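给孩子过一岁生日,说到底是在自家客厅和厨房里办的一件事,所以我把这些年攒下来的小办法都归在家务这一栏里。去年十月我们家老二满周岁,亲戚从好几个地方赶来,蛋糕、礼物、抓周、回礼全挤在一个下午。忙完以后我坐下来写了几页笔记,后来朋友家办周岁都来问我要,干脆整理一遍放在这里,您看着用得上的拿去就好。

## 先定时间,再定别的

一岁的孩子下午那一觉是天大的事,宴席再漂亮,寿星哭着闹着也热闹不起来。我们家是让他睡足了,醒来喝过奶、换好衣服,客人才陆续进门。请帖上写的时间比真正切蛋糕早一个小时,留给堵车的、找不到门牌的,还有一进门就要先抱一抱孩子的长辈。

预算我定的是2,000元,其中1,000元给了吃的,剩下的买布置、回礼和一身新衣裳。钱分成信封装好,哪个信封空了就不再往那头花,这个土办法比记账软件管用(至少对我这种爱临时起意的人管用)。

## 布置和拍照的墙

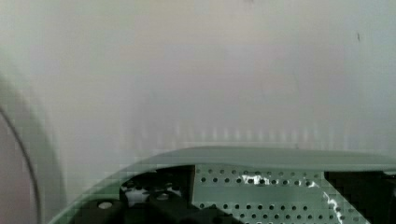
抓周的那块地方要提前一天收拾出来,拖干净地,铺一张厚垫子,四周的硬角都用毛巾包好。背景不必买现成的布景,我吃过亏,花花绿绿一大张,照片里反倒找不着孩子的脸。一片这样偏白又没有图案的素净底子就很好,上头有个小黑点也不碍事,真在意的话拿一面小彩旗盖住。彩旗用美纹胶带贴,先在不显眼的角落试一小块,过一夜再撕,确定不掉漆了再往正面贴。气球挂高一些,别让孩子够得着,破了的碎片要马上捡走。

抓周的物件,老人家各有各的讲究,书、算盘、尺子、勺子都行。我只坚持一样,凡是能整个塞进嘴里的一律不上垫子。毛笔要拿没蘸过墨的,印章我们换成了大块的积木。先让奶奶把吉祥话讲完,再把孩子放下来,不然他早就爬到沙发底下去了。

## 礼物怎么收,怎么记

木头玩具这几年很受欢迎,我们家收到3件,其中一列小火车是从布鲁特斯特德(Brutstead)那边的铺子寄来的,车厢上还刻着小名,喜欢得不得了!木玩具到手后别泡水,用拧得很干的布擦一遍,再拿干布擦,放在通风的地方晾透。摸到毛刺,用细砂纸顺着木纹轻轻磨几下。轮子和小零件挨个拽一拽,有松动的先收起来。

拆礼物的时候旁边一定要有个人拿着本子记,谁送的、送了什么,当场就写。小孩子拆包装的速度您是知道的,纸片飞了一地,卡片和盒子很快就对不上了。感谢卡我趁孩子睡觉时写,一晚写3张,不着急,字也写得端正些。卡片里提一句孩子怎么玩那样东西,送礼的人看了特别高兴。

要留作纪念的,比如长命锁、第一双小鞋、姑婆亲手缝的虎头帽,我另外用一只盒子装。银器单独裹软布,放进密封袋;布的东西洗净晒透,叠的时候中间垫一张无酸纸,折痕就不会那么死。盒子里放张纸条,写清楚来历,日后孩子问起来您也有话说。

## 茶点

周岁茶会的点心,大人一桌,孩子一桌,分开准备最省心。孩子那桌我放蒸软的胡萝卜条、小馒头、切成细条的熟梨,不放蜂蜜,也不放整颗的坚果。葡萄要竖着切成四瓣,这一步千万别偷懒。水果提前洗好,沥到不滴水再装盘,底下垫一张厨房纸,摆一下午也不会汪着水。

大人那桌简单些,一壶红茶,一壶大麦茶,几样咸甜点心就够了。茶壶里的水别灌太满,倒茶的人常常一手还抱着孩子呢,热壶也要放在桌子靠里的位置。桌布我劝您别铺,一岁上下的小客人最爱拽着桌布站起来。

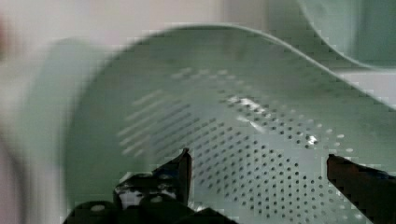

**生日蛋糕可以提前一天做吗?**

蛋糕坯可以提前一天烤好,凉透以后用保鲜膜裹严,放进冰箱冷藏。奶油和水果当天再上。给寿星的那一小块我另外做,用香蕉泥和鸡蛋,不加糖,面上抹一点无糖的全脂酸奶,样子照样好看。

## 散场以后

回礼袋挂在门把手上,客人换鞋时顺手就能带走,省得追到电梯口。袋子里我放的是两块独立包装的饼干和一张孩子的小照片。

剩菜趁着收拾桌子就分装好,在外头摆久了的就别舍不得,倒掉算了。地垫翻过来抖一抖,沙发缝里摸一摸,我们家那次摸出半根胡萝卜和一只不知道谁家宝宝的袜子,到现在还收在玄关抽屉里,等着人来认领。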